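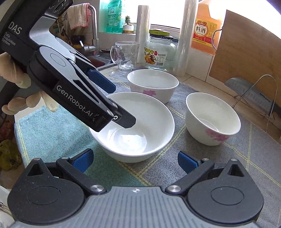

Three bowls and a checked cloth: a morning at Abera

I got to Abera hungry, which was a mistake, as the woman who runs it doesn't feed people until they've set the table. "Everybody wants to sit down," she told me, handing me a stack of bowls before I'd got my jacket off. "So okay, sit down. But first put these where they go."

Abera is her home kitchen, more or less. She gives small table-setting and supper classes there, mostly to people who've moved into their first apartment and own four forks. She asked me to leave her name out of this ("the neighbors will want soup") and I said fine, so she's just going to be "she" the whole way through. Before this she spent 20 years at a restaurant supply store called Skostberg, selling dishes to cafes, and she still talks about bowls the way some people talk about dogs.

The table is close to the sink, with the faucet right behind it and a pink-and-white dish towel hanging over that. I asked if it bothered her, setting a nice table with the washing-up in view.

"Why would it? That's where the bowls go after," she said. "I had a dining room once. We kept the ironing in it."

She had me start with the big one, a plain white ceramic bowl, which went in the center and toward the front. I'd have put it at the back, personally, on the theory that big things go behind small things like in a school photo. She let me do it my way, waited a second, and then moved it.

"You're the one serving from it," she said. "You want to reach over two bowls every time somebody asks for more? With a sleeve like that?"

It was a pretty floppy sleeve, to be fair!

The deeper bowl went behind it, the one with pink flowers on the outside wall, and then another white one with pink flowers low down on its side went off to the right. I wondered out loud whether she minded mixing plain with patterned, and she gave me a look like I'd asked whether she minded mixing bread with butter.

"At Skostberg I sold matching sets all day. Somebody comes in, wants a set, wants it in a box. Two years later they've broken one and they're back, very sad, and we don't make it anymore. I started telling them, buy the plain one big and buy the flowered ones you like. Then if you break one you've only broken one."

Did that go over well with her bosses?

"No," she said, and laughed for quite a while.

The tablecloth is gray and blue checks with thin yellow lines running through it, and I'd been admiring it since I came in. It's the thing I would have taken home if I could've gotten it in my bag. She bought it in May from a stall called Brurkero, and she'd gone there looking for something else completely (oven mitts, she thinks). She likes checks because they help her students. If you've never set a table, she says, you have no idea how far apart anything should be, and a checked cloth gives you lines to look at. "You don't have to measure. You look down and you see, oh, this one is crooked."

I tried this and mine was crooked. I fixed it and then the other one was.

"Leave it," she said. "People are coming to eat."

We got talking about the windowsill and the back of the table, which I think is where you learn what a kitchen is really like. There's a green bottle of detergent up on the sill and right beside it a little succulent in a white pot. I asked how the plant likes its neighbor.

"It likes it fine. It likes it better than me, I drowned the last two." She waters this one when she remembers to and has decided that's the correct schedule. A student told her once that plants don't belong by the sink and she asked him where he kept his, and he said he didn't have any. She was still pleased about that.

Along the back there's a glass mug with a handle, and then a large glass jar with a yellow-green lid and a fruit picture on the label. I'm a jar keeper too, so I had a lot of questions here. My own cabinet at home has jars I can't explain and lids that fit none of them. Her rule is that a jar can stay as long as she can name what it's for.

"And if you can't name it?"

"Then I wait until my sister visits. She always names it, and it leaves with her."

I wanted to know whether she clears all that stuff away before a class, the jar and the mug and so on. She used to, she said. The first year she'd spend the whole morning hiding everything she owned in the bedroom, and then somebody would need a mug and she'd be in there digging through pillows. These days she pushes it to the back and sets the front. Her feeling is that if you can get a bowl down and a spoon beside it, the back of the table can look after itself.

The classes run to 9 people at most. I said that sounded like a lot for that table and she agreed with me completely. They eat in shifts, apparently, and the second shift washes for the first. She tried it the other way and said the first shift just went home.

I asked what people get wrong, expecting something about napkins.

"They put everything out," she said. "Every dish they have, because guests are coming, and then where does the food go? I had a girl set the whole table so beautifully, and she was standing there holding the rice." What she wants from a beginner is one big bowl, a couple of smaller ones, and some cloth showing in between. If there's no cloth showing, something goes back in the cupboard.

There's a bit of a plan to grow. A cooking club called Ilolness has asked her to do her table lesson in their hall, with proper long tables and a stage at one end, and she's been putting off the answer. She went to see the place and didn't care for it. The sink was down a hallway.

"Down a hallway," she said again, in case I'd missed how bad that was. "You carry a wet bowl down a hallway, now you've got a wet hallway."

I think she'll say yes eventually, though she'd want her own cloth on the table and she's already worried about it being too short. She asked me if I thought you could sew two together without the checks going funny. I said I had no idea. She said she'd ask at Brurkero.

We did eat, by the way. Noodles, a lot of them, out of the plain bowl, and I reached across nothing and my sleeve came out clean. Then she passed me the dish towel.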